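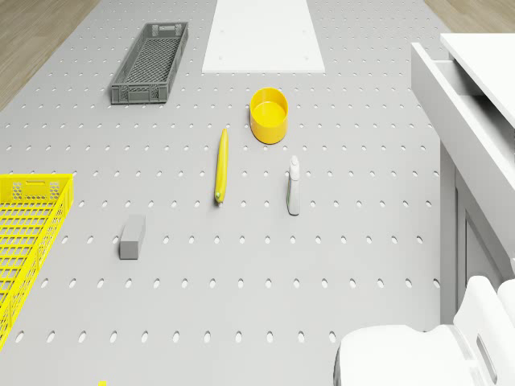

Will it clear the table when I am at work, or must I stand next to it? A reader of our first edition sent us this question, and added that for her a robot which needs a person beside it is one more chore in the house.

Our answer for this release is that you must stay near. The arm can pick up many common objects and put them in a basket. It cannot yet be left alone with a kitchen. Please keep this in mind when you prepare the tidying task in this section.

4. Preparing the tidying task

4.1 Before you start

The task is first run in the simulated room of Wistevex. Do not connect a real arm before you have finished 4.4.

1. Open the project "Akbulut" and choose Table, then Tidy.
2. Wait until the room is fully loaded. On older computers this can take around 5 minutes.
3. Check that the speed is set to 40 percent. Do not go higher for the first runs.
4. Select the objects which the arm is allowed to touch. Objects you do not select will stay where they are.
5. For each selected object, choose a target: basket, drawer or board.

Note: The drawer must be opened as a separate step. If you choose the drawer as a target and it is closed, the task stops with the message "Target not reachable".

4.2 Placing the objects

1. Leave free space on every side of an object, enough for the open gripper.
2. Put tall and narrow objects away from the baskets. The gripper easily touches the rim on its way.
3. Turn long objects so that the gripper can close across the short side.
4. Press Save layout. A layout which is not saved is lost when you change the view.

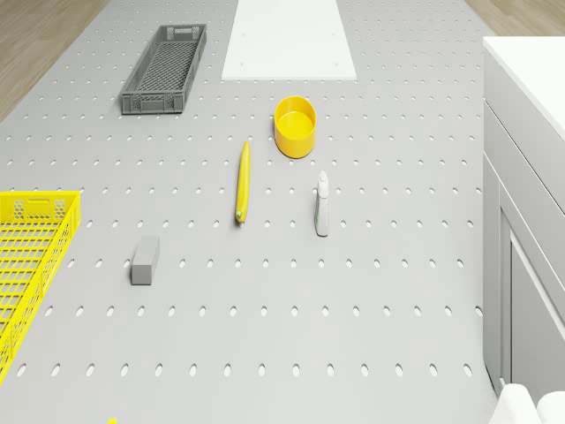
Fig. 4-2. Layout for a first run: round yellow container, spray bottle and small gray block, with free space between them.

Caution: A spray bottle can be lifted and carried. Please do not expect more. Spraying and wiping a surface are two different skills, and this release has neither of them. The same is true for folding cloth, and for washing anything at the faucet.

4.3 Checking the close view

The close view helps you to see what is in front of the gripper. Many users find it difficult in the beginning, as parts of the robot itself cover much of the picture.

1. Press View, then Close.
2. Move the arm slowly until you recognize some piece of the room.
3. If you see only the robot, go back to the wide view and raise the arm.
4. Never start a grasp from the close view alone.
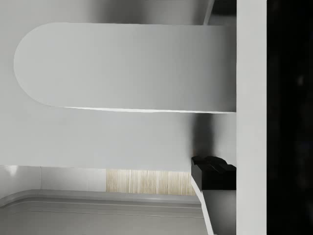
Fig. 4-3. Close view. The large rounded part is most likely a gripper finger.

4.4 First run

1. Press Start and keep your hand near the Stop key.
2. Let the arm finish one object before you change any setting.
3. If an object is dropped, press Stop, then Reset layout. Do not push the arm to try again from the same position.
4. Write down which object was dropped. You will need this for the table in section 6.

Note: In our own test we made 3,856 grasps, and 900 of them had to be repeated. For a person who clears a table this would be a very poor result. We consider it good enough for practice and not good enough for your dishes.

4.5 The wide view

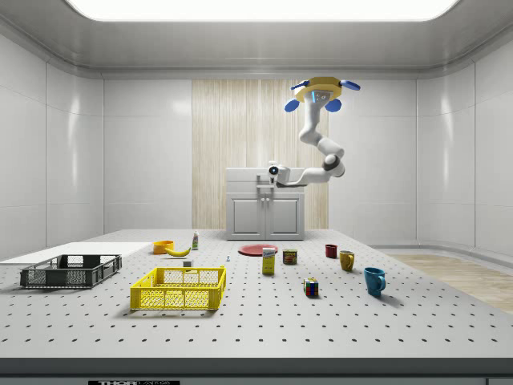
Drendeton, 2020-06-30

Changes to the wide view in this release. The full table can now be used, with mugs, cans and boxes together with the baskets. The more objects you place, the more often the arm must choose its way between them, so please begin with the mugs removed and add them one after another.

Mugs should stand upright, with the handle turned to the side you have chosen under Grasp side. A mug which lies down is not supported. Flat plates can be placed on the table, but leave them unselected: the gripper cannot lift them safely from a flat surface. We plan to work on plates until December, together with the Enance gripper settings.

To return to the normal view, press View, then Table. Continue with section 5, Saving and sharing a task.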